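Sat 17 August
Y. Panasiuk, bench notes

Towel-to-tray runs for the Brestov set. Pink towel, green tray, same white table as in July. Aim is 66 good episodes before we change the fold.

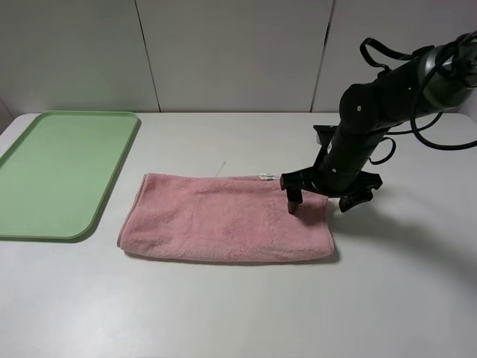
Start pose varies by hand each time - small shifts and turns only. Dropped 5 episodes for late starts in the log.

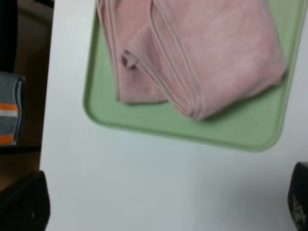
Wrist view, towel on tray.

Labels go in by end of day. Mark "placed" only when the arm is clear of the fixed view.
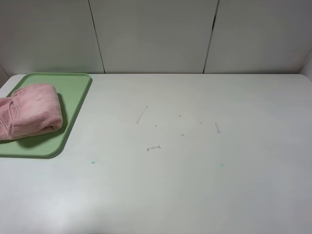
Marks on the tabletop stay for now. Wiping halfway would split the set.
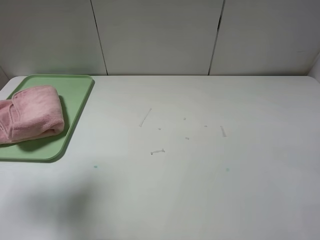
Tymofii Maksymiv: I'd still hold back 23 episodes for testing, picked before training.

Contact: Wovix bench log | Back to top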